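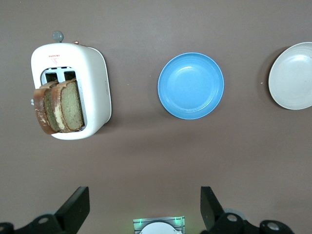
1/ Notes on load-in for the Branar listening-room series, posted here so I stop answering the same email. The stage at Vevbridge is small: a three-piece fits, a four-piece fits if the drummer brings a short kit. The upright piano stays on the left and does not move.

2/ Inputs. The stage box has 6 working channels. Channel 5 has no phantom power, so put a dynamic mic or a DI on it. Send an input list before the day — a plain text email is fine, a stage plot drawn on a napkin is also fine if I can read the names of the instruments.

3/ Two monitor mixes, both wedges. In-ears are your own rig and your own split. I can give you a spare XLR run from the console but I won't build a mix on it during the set.

4/ Soundcheck runs in reverse order. Headliner first, opener last, opener's gear stays where it is. Changeovers are ten minutes. Tune offstage.

5/ Acoustic guitars: bring a soundhole cover if you have one. The room has a bump in the low mids and the wedges will find it. I notch it on the mains, but there is only so much I can take out before a dreadnought sounds like a ukulele.

6/ Flekberg date in August is a different room with a house engineer and a proper snake. None of the above applies except the ten minutes. Their spec sheet goes out with the contract.

7/ Recording: a stereo board feed is available at Vevbridge, 48k WAV, no multitrack. Vocals will be loud in it and the piano will be quiet. Ciobanu Audio has a pair of room mics you can rent, and blending those in fixes most of it.

8/ Doors for artists at 3, side entrance. Merch table is by the coat rack.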